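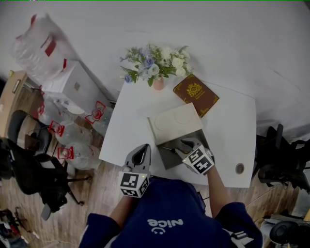 Handout 6: Lidded boxes and small contents

Storage and Packing of Household Objects
Course notes, Lauri Heinonen. Exercises revised in March by Weronika Witkowska.

1. Scope

Handout 5 dealt with open trays and drawers. The present notes cover the shallow two-part box: a base that holds the contents and a lid that closes over it. Boxes of this type are sold for stationery, small tools, cutlery and gifts. They stack well and are cheap, and they are often kept long after the original contents have gone.

Hinged boxes and boxes with a loose lid are treated together. Where the method differs, the text says so.

2. Terms

Base: the lower part, including its floor and walls.
Lid: the upper part. A lid may be flat or may have a lip that runs down outside the walls of the base.
Recess: a shallow hollow pressed or moulded into a surface. It may locate an object, stiffen the surface or serve as decoration.
Clearance: the free height between the top of the tallest object and the inside of the closed lid.
Footprint: the area of table covered by the box when open. For a hinged box this includes the space the lid needs behind the base.

3. Preparing the table

Clear a working area of at least twice the footprint. Items that belong on the table, such as a vase or a book, may stay if they stand behind the box and outside the swing of the lid. A vase should be moved first and by its body, never by the flowers. This applies to artificial arrangements too, as light stems lift out easily and the vase then tips.

Keep small parts away from cable openings in the tabletop. Short metal items roll or slide into them and are slow to recover. If the table has such an opening, work on the other side.

4. Opening and emptying

4.1 Place the box with its long side parallel to the table edge.
4.2 Raise the lid with one hand and steady the base with the other. A tight lid should be eased up at both ends in turn. Pulling at one corner bends cardboard and leaves a crease that will not press out.
4.3 Tilt a hinged lid back only as far as it goes freely. Put a loose lid down flat, with its inside facing up.
4.4 Take out the contents one at a time, the largest first. Small dark objects on a grey or black floor are easily missed, so run a finger along the corners before declaring the box empty.

5. Long, thin objects

Pens, markers, brushes and similar items cause most of the faults seen in marked work. They are picked up at one end, swing, and strike the wall of the box. Hold them near the middle when laying them flat. Hold them higher up when they are to stand in a cup or pot. 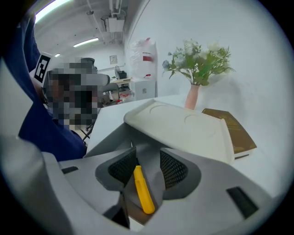
Yellow pen or marker held upright; behind it, the pale part with two round recesses, then the book and vase.

An object longer than the floor of the box can sometimes be laid corner to corner. For a base measuring 30 cm by 21 cm, the diagonal is 36.6 cm. Subtract the thickness of the walls if the sizes were taken outside. A fit that needs force counts as no fit.

Round recesses are of little use for pens. A pen laid across one is supported at two points and will roll when the box is moved. Use a strip of folded paper as a stop.

6. Packing order

Heavy and flat objects go on the floor of the base. Long objects follow along the walls, and small loose parts go last, in a bag or envelope. Check the clearance by lowering the lid slowly — if it stops early, open it again and find the cause. Do not press.

Books should not be used as weights on a closed box. A hardback with a gilded cover also marks easily and is better stored flat on its own or upright on a shelf.

7. Comparison of box types

The three boxes in the course cupboard are listed by the name on the supplier's sheet.

Bosen: shallow, hinged. Lid stays back when opened fully.
Skevia: shallow, loose lid with a deep lip. Slow to open.
Wróbel: deeper, loose flat lid. Slides off if carried at an angle.

8. Exercises

8.1 Measure one box from the cupboard and calculate the floor diagonal.
8.2 A square base has a floor area of 49 square centimetres. State the length of the longest pen, thickness ignored, that will lie flat in it.
8.3 Empty and repack a hinged box holding a pen, a metal clip and a folded cloth. Note the order used.
8.4 Repeat 8.3 with a loose-lidded box. Record where the lid was placed and whether it had to be moved.

Written answers go in the tray by the door before the next session. Bring a ruler; the next handout covers dividers.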